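# Hand-guiding or remote control for teaching a drive insertion?

**Asked in: Teaching and demonstration** · 31st October

Hello all! I've been lurking for months and finally have a question worth posting.

I'm putting together a demonstration set for a desktop PC servicing job. The tower lies on its side on a slotted aluminium bench, there's a printed fixture plate to the left of it for the small parts, and the arm works from above. The task I'm stuck on is the hard drive in its blue carrier, which has to go down into the bay between the metalwork and the cables.

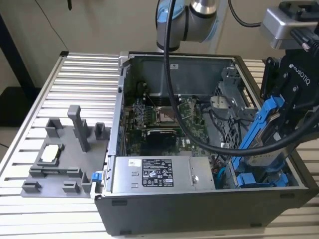
My plan was to record 200 demonstrations by hand-guiding (arm in free-drive, me pushing it about by the wrist) and I've got 28 so far. Free approach is lovely, I could do it all day. The trouble starts in the last bit, when the carrier reaches the rails. I lean on the arm without meaning to, the carrier tips, and then I'm wrestling it. When I replay the recording, the arm follows my wobble faithfully and jams. Sometimes it goes in. I can't tell the good recordings from the bad ones by looking at the joint plots.

So:

- Is hand-guiding just the wrong tool for a tight insertion, or am I doing it badly?
- If I switch to remote control, do I bin the 28 or can I mix them in?
- Does the wrist camera need anything special? My hand and sleeve are all over it at the moment.

I've got a Bisport handheld controller on loan and a free week, so I can try most things. Keen to hear how other people have done this!

*bay_three*

---

## Answers

### Accepted answer

Ooh, I love this one, it's the exact job that got me hooked on teleop (and kept me up far too late for most of October).

Go remote for the insertion. When you push the arm by the wrist, your force goes in above the gripper and the contact happens down at the rails, so every little correction you make comes with a twist you didn't intend. You also feel the contact through a big heavy arm, meaning you hardly feel it at all. With a controller your hand is off the robot, the force reading at the wrist belongs to the carrier and the rails alone, and the recording is so much cleaner to learn from.

What worked for us:

1. **Set the controller scaling low near the case.** We use one scale for the approach and a much smaller one once the carrier is over the bay, switched with a foot pedal. The first time you try it you'll think it's broken. Give it an evening.
2. **Turn on compliance before contact.** Soft sideways, stiffer along the insertion direction. If your arm can't do it per axis, soft everywhere and go slower.
3. **Drive from the wrist view, at least part of the time.** If the policy is going to see that picture, you should find out whether the job can be done from it. I was certain my wrist view was fine until I tried to work from it and kept losing the latches behind my own fingers. 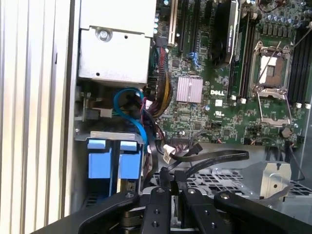
*Wrist view over an open Dell: both fingers in shot, blue latches to the left, CPU socket open on the right.*

4. **Watch the cables.** A SATA lead lying near the bay will move a bit between attempts. I used to tidy it back to the same spot each time, and the policy got very fond of that spot. Now I nudge it somewhere slightly different every few runs and leave it.
5. **Vary the start.** Begin with the carrier above the bay, off to one side, rotated a little. Twenty starts from the same pose taught my arm one path and nothing about recovering from a bad one.
6. **Keep the recoveries!** If you touch the rail, back off, straighten up and go in, that's gold. Tag it and keep it. What I throw away is anything where I forced it.

As for the 28, don't bin them. Trim each one at the moment before contact and keep the front half as approach data. The last part can go. Do check that your arm and sleeve aren't visible in the wrist video, because a policy can latch on to a sleeve. If they are, keep the joint data and drop the images.

On telling good from bad: plot the wrist force instead of the joints, and do it on the remote recordings. A clean insertion has a small bump and a step. A jam looks like a mountain range. I sort mine by peak force before I watch a single video.

For numbers, I had something usable at 200 and something I'd happily show people at 300. Your bay may be kinder than mine.

*Selamawit Tsegaye*

> **bay_three:** Brilliant, thank you!! Foot pedal is ordered. Did you keep the fixed camera as well as the wrist one?
>
> **Selamawit Tsegaye:** Yes, both, always. The wrist view is best for the last stretch and the side view is best for knowing whether the carrier is upright. I'd hate to lose either.

---

### Another answer

I'd stick up for hand-guiding a bit. It is so quick for setting waypoints, and you don't need two hours of practice before you're any good. My routine is mixed: guide the arm to a pose with the carrier upright just above the drive cage, save it, let go, and take over by remote from there. Every demonstration then has a sensible hover before the fiddly part, and I can get a new person recording in one afternoon. 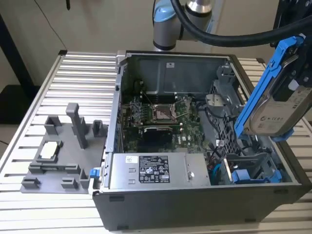 ### Things I'd add to the list

- Pause for a second at the hover. It makes splitting the recordings so much easier afterwards.
- Check the grip on the carrier before you go down. If it's crooked in the fingers, let go and regrip, and leave that in the recording.
- Clamp the case. Ours crept along the slats over a long session and I had 1814 seconds of footage with the fixture plate and the case slowly parting company. Annoying, although it did turn out to be decent variety.
- Stop when you're tired. My demos after tea are visibly worse and I keep having to delete them.
- Name your files by task step. I've used Cullura for the labelling and it's fine, a spreadsheet is also fine.

Have fun with it, the first time it slides in on its own you'll want to ring somebody.

*skikodport_lab*

> **bay_three:** I like the hover idea. Trying it tomorrow with the low scaling.

---

### Another answer

which controller firmware? the older Bisport ones lag if you log video on the same machine. put the logging on a second PC. same thing happened with my Avcı one

*m_torx*

> **bay_three:** No idea, will look. They are on the same machine, so that could explain some of the lag I've been blaming on myself.
>
> **m_torx:** probably that then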